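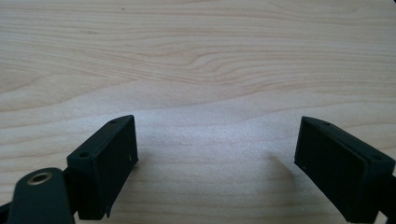 Photo: Natnael Lencho

I have been meaning to write about the table since June, and every time I sat down to do it (at the table, naturally) I ended up answering mail or shelling peas or looking at the grain for a quarter of an hour and then getting up to make supper. So tonight I am doing it properly, with a pot of tea and the radio off.

We ate for years at a dark little drop-leaf table that came from my husband's aunt. It was a good table and I won't hear a word against it, but one leaf sagged if you leaned on it, and everybody leans. When we moved to the house in Ulley the kitchen turned out to have a big north window and a floor the color of strong coffee, and the old table just vanished down there. You'd put a plate on it in the evening and feel like you were eating in a coal cellar. I wanted something pale. I wanted it so badly that I started noticing pale tables in other people's houses and stroking them, which my daughter says I have to stop doing.

Pale is what I got! If you look at it up close it is nearly cream, with a little bit of pink in it somewhere, the way the inside of a shell has pink in it. The lines run the long way and they wander about as they please. And then there is the arch. I don't know what else to call it. The lines are going along quite peacefully and all at once they bow up into a sort of hill and then sweep away to the right, as if they had to get around something. My daughter calls it the camel. My husband calls it the hill at Turkus, after a road we once walked up in the rain with the wrong shoes on, and we have agreed to disagree. I can't look at it without following it with my finger.

I should say how we came by it. There is a workshop in Altbridge, behind the feed store, run by a family called Pîrvu. I'd driven past their sign I don't know how many times. I went in to ask about getting the drop-leaf mended, that was all, and there was this top leaning against the wall with a blanket half over it. No legs. It had been cut for a customer who then decided on a round one. I asked if I could see the rest of it, and old Mr. Pîrvu pulled the blanket off without a word and went back to his sanding, and I stood there like a child at a bakery window. He let me have the top for 254, and legs were another 100, and I drove home rehearsing how I would explain that I'd gone in to have a hinge looked at and bought a table.

(The hinge, I'm sorry to report, is still not fixed. The drop-leaf is in the spare room with the sewing machine on it and seems happier there.)

Getting it in was a comedy. It would not go through the back door with the legs on, and it would not go through the front door at all on account of the coat hooks. In the end the legs came off again, the top went in on its edge past the refrigerator, and my husband lost some skin off two knuckles and said a few things to the doorframe. We had it standing by four in the afternoon. Then we walked around it for a bit, and then we had toast on it, with a dish towel under each plate because neither of us could bear to be the first to leave a mark.

That brings me to the finish, and I know some of you will skip this part, but I have had so many conversations about it that I think it's worth putting down. I didn't want anything thick and shiny. My mother had a table with a finish like a bowling lane, and you could see every fingerprint on it from the hall. I didn't want it left raw either, not with the amount of beet soup we get through. What we settled on was a clear finish in thin coats, 3 of them, with a light rub in between and a lot of waiting. The waiting was the hard part. I have never been good at leaving things alone to dry. I would come down in my slippers first thing in the morning and bend over with my nose nearly on the wood to see if it was ready, and it never was.

It's smooth as anything now. What I hadn't expected was what it would do with the light. The wood is so pale to begin with that when the brightness lands on it the lines go faint, nearly washed out, and there is a soft lavender kind of shine that sits right in the middle. Lavender, from a piece of yellow-white wood! I thought it was my eyes. I made my husband come and stand where I was standing, and he said yes, all right, it's a bit purple, can he go now. I've grown very fond of it. Then you shift over a step and there are the tan streaks again, all their curves, as if they'd only stepped out for a minute.

Now to keeping it nice, which several of you asked about after I mentioned the table in my jam post. I am not strict. I wipe it after meals with a cloth that has been wrung out hard, and then again with a dry one, always going the same way as the grain. I couldn't tell you that it matters, but it feels wrong to go across, like brushing a cat backwards. Crumbs get swept into my hand first. I did once drag a cloth full of toast crumbs from one end to the other and I heard it as much as felt it, a tiny gritty sound, and I went cold all over. Nothing showed, but I've been a hand-sweeper from that day on.

Hot pans go on a trivet. Tea mugs I've stopped worrying over, though I still move them if they've been sitting a while. Candles are in a dish. Red wine is allowed but I hover. For the beet soup I put the oilcloth down, the blue one with the lemons, and my daughter complains that she can't see the camel.

I also try to clear it completely once a day. I used to have a great many things living on the old table - the fruit bowl, the mail, a jar of pens that didn't work, a pile of library books, somebody's gloves - and I told myself that was just what a kitchen table was for. With this one I want to see it. So at the end of the evening everything goes back where it belongs, or at least goes somewhere else, and I give it its wipe and turn the lamp down. It takes me as long as it takes the kettle to boil. I won't pretend the counter hasn't suffered. The pens are on the counter now, and so are the gloves.

I was talking about this with Natnael Lencho, who took the photograph at the top and who knows far more about wood than I do, and I asked him whether it would stay this pale. He was kind about it. Pale wood changes with the years, he said, mostly toward yellow or honey, and a window will hurry it along, and if I leave the fruit bowl in one spot all winter I'm likely to lift it in spring and find a round ghost underneath. So that's another point in favor of clearing it every night. I was sad for an evening and then I thought, well, I've changed color a bit myself. The streaks will probably soften as everything around them deepens. I have decided to take a look at the hill every June and write down what I think of it, and if I keep that up for more than two years it will be the first diary I've managed since school.

A few practical odds and ends for anyone who's looking for a pale table of their own. Go and see the actual board if you possibly can. I'd looked at dozens in catalogs and they all had the same polite straight lines, and I would never have picked the one with the great swooping hump in it from a small square sample. Put your palm flat on it and move it about. Crouch down and look along it toward a window, and don't mind if the man sanding in the corner thinks you're odd. Ask what's on it already, or whether anything is, before you go home and put something else on top. And measure your doors, all of them, with the coat hooks included.

Chairs I still haven't solved. We have four of the old dark ones and a stool, and they look like visitors who came to the wrong house. My sister thinks I should paint them. I had a pot of gray-green in my hand at the hardware store last month and put it back. Mr. Pîrvu says he could do a bench for the window side, and I've told him not to say that sort of thing to me when I've only come in about a hinge.

If any of you have painted dark chairs and lived with them afterward, please write and tell me how they wore, especially along the top rail where people grab hold. I'd like to know before the weather turns and I can't have the windows open. The tea's cold and I have to go and bring the towels in.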